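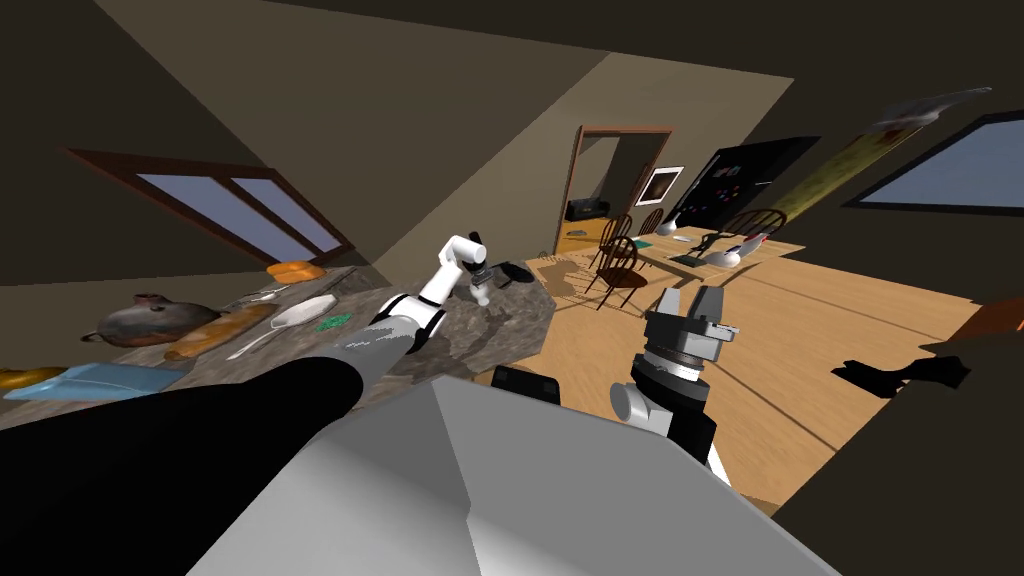

Simulated kitchen and dining room, two-arm robot at the counter

Brastow project: progress report to Grimance, 27 May 2023

Work on the kitchen tasks was suspended after a fault in the gripper control. A release command was carried out 2 seconds late, and the arm moved off before the fingers had opened. The fault appeared in 60 of 2,365 simulated runs.

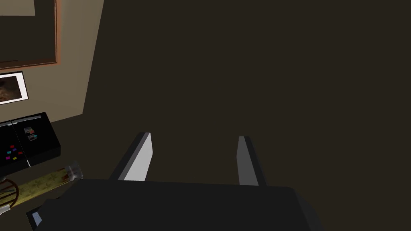

Has the fault put anyone at risk?
All affected runs were in simulation, and no physical arm has been operated with this version.

Adaeze Lawal has traced the delay to a message queue - shared by both arms - which filled when they moved together. Each arm now has its own queue.
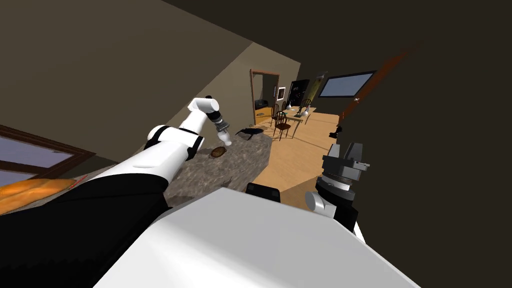
A further 3,000 runs will be completed before the suspension is lifted. Man-sik Ha will report the results in September.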